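Hanging a Fabric Surround Behind a Work Table

A three-sided cloth surround hides wall clutter, cuts side glare and gives a workbench or craft table a plain background. It needs no framing if there is a line or rail near the ceiling to clip to. The notes below apply to medium-weight woven cloth in a dark color.

Measuring

Measure the back edge of the table and both sides. Add the three figures, then add 18 inches for gathers and for the turn at each corner. Height is taken from the clip line to a point 9 inches below the tabletop. Cut after washing. Cotton can shrink enough on the first wash to expose the bottom edge.

Three separate panels are easier to handle than one long piece. Overlap them at the back corners by a hand's width. A side panel can then be unclipped without disturbing the back.

Clipping the top edge

Start at the center of the back and work outward to both corners. Space the clips evenly and take up a small pleat at each one. Dark clips disappear against dark cloth; white plastic ones do not. Angle the side panels slightly outward at the front so that elbows clear them.

Keep the cloth well away from ceiling lights and wall fixtures. If a fixture sits directly above the clip line, lower the line.

Creases

Fold creases show most under overhead light. Steam the panels after hanging, bottom to top, with the free hand pulling the hem down. An iron works on cotton but leaves shine marks on polyester. Store the cloth rolled on a tube.

Adding letters

Cut-out letters are best attached after the cloth has hung overnight and stopped stretching. Pale colors read well on charcoal: pink, peach, yellow, sky blue. A thin white outline keeps the edges clear at a distance. Two short rows hold their line better on soft cloth than one long row.

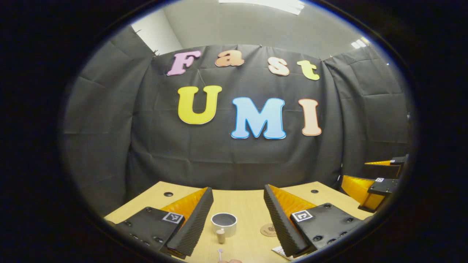
Table holes

Round holes drilled toward the back of a tabletop can carry lamp and charger cords. Sand the rim of a new hole with 180 grit and seal the bare wood with the same finish as the top. Route cords down the hole and keep them clear of the hem.

Upkeep

Dark cloth holds sawdust and lint. Go over it with a soft brush attachment once a week, from the clip line down. Check the clips at the same time and replace any with a weak spring. Take the panels down for washing each September, and mark the top corner of each one with a stitch of light thread so it goes back in the same position.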